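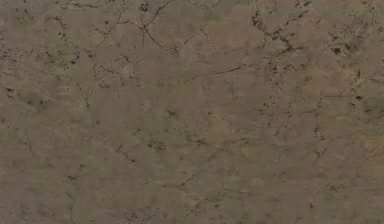
Questions fréquentes : règles de bonne pratique pour les surfaces de travail simulées

Projet Plisumora – page tenue par Ezekiel Nakamura et Tavion Iwasaki
Dernière mise à jour : 19 décembre 2020

Vous avez été nombreux à nous écrire depuis l'ouverture de la bibliothèque de scènes, et c'est un vrai plaisir ! Nous avons regroupé les questions qui reviennent le plus souvent. Les règles s'appliquent à toutes les scènes de manipulation déposées dans Plisumora, qu'elles viennent de l'équipe Haltberg, de l'équipe Danel ou d'un contributeur extérieur.

Pourquoi des règles pour un simple plan de travail ?

Parce que le plan de travail occupe souvent la plus grande partie de ce que voit le robot. Une texture de pierre veinée, avec ses fissures fines et ses petites taches sombres, donne beaucoup de détails à un détecteur d'objets. Un groupe de points noirs peut être pris pour une vis, une fissure bien droite pour un câble. C'est passionnant à étudier, à condition de savoir exactement quelle surface était chargée.

Faut-il fournir un rendu de la surface nue ?

Oui, c'est la règle 1 et nous y tenons beaucoup. Chaque scène est déposée avec un rendu vu du dessus, sans bras, sans pince et sans objet. On y repère d'un coup d'œil les détails de la texture, et on peut y revenir quand une détection paraît bizarre. Un éclairage uniforme est demandé pour ce rendu : ni reflet marqué ni ombre portée. Les éclairages plus travaillés (et il y en a de superbes dans la bibliothèque) vont dans les rendus suivants.

Peut-on utiliser la même texture pour l'entraînement et pour l'évaluation ?

Non. La bibliothèque compte 472 textures de surface, dont 48 sont réservées à l'évaluation. Ces dernières ne doivent apparaître dans aucune scène d'entraînement, même recadrées, tournées ou recolorées. Une rotation d'un quart de tour ne fait pas une nouvelle pierre !

Ma texture présente des blocs rectangulaires discrets. Est-elle refusée ?

Pas d'office. De légers motifs en blocs peuvent avoir plusieurs origines, par exemple une compression trop forte ou un raccord entre tuiles. Notez-les dans la fiche, champ « défauts connus », et indiquez la zone concernée. Si vous possédez le fichier source, comparez les deux et joignez le résultat. Le refus n'intervient que si les blocs sont plus contrastés que le motif lui-même.

Les veines s'arrêtent net au bord du rendu. Est-ce gênant ?

Pour le rendu de la surface nue, pas du tout : il est normal que le motif continue au-delà du cadrage. En revanche, une veine interrompue au milieu du plateau signale un raccord raté, et là nous demandons une correction avant dépôt.

Quelles couleurs sont acceptées ?

Toutes ! Nous encourageons même les palettes difficiles. Les gris-bruns et les beiges mats ont longtemps manqué, alors qu'ils mettent à l'épreuve la segmentation des objets en carton ou en bois clair. Tavion a une affection assumée pour les taupes un peu verdâtres, et ses relectures s'en ressentent.

L'aspect visuel suffit-il à définir la surface ?

Non, et c'est l'oubli le plus courant. Une pierre qui a l'air polie peut très bien avoir, dans le moteur physique, le frottement d'un tapis de caoutchouc. La fiche doit donc préciser les coefficients de frottement statique et dynamique, la restitution et l'épaisseur de la géométrie de collision. Les fissures de la texture restent purement visuelles, sauf si vous fournissez un relief. Dans ce cas, cochez « relief actif » et donnez sa profondeur maximale.

Combien de champs comporte la fiche ?

19, dont 18 obligatoires. Le seul facultatif est le commentaire libre, que nous lisons toujours avec curiosité. Merci d'y raconter vos essais, y compris ceux qui ont échoué.

Ces règles remplacent-elles les normes de sécurité pour les robots réels ?

En aucun cas. Elles portent sur la qualité des scènes simulées. Avant tout passage sur une cellule physique, l'analyse des risques se fait sur place, avec la machine, l'outil et les pièces réellement employés. Un résultat obtenu en simulation n'y dispense d'aucune étape.

Puis-je modifier une scène déjà publiée ?

Oui, en créant une nouvelle version. Ne remplacez jamais un fichier sous le même numéro : l'équipe Park a passé une bonne partie du mois d'août à comparer des résultats obtenus sur deux pierres différentes portant le même nom. Depuis, l'empreinte du fichier de texture est vérifiée à chaque dépôt.

Comment proposer une nouvelle règle ?

Ouvrez une demande dans l'espace du projet, avec une scène qui montre le problème et la formulation souhaitée. Ezekiel répond aux propositions sur le rendu, Tavion à celles qui touchent à la physique. Les débats sur les raccords de tuiles sont les bienvenus, même très longs !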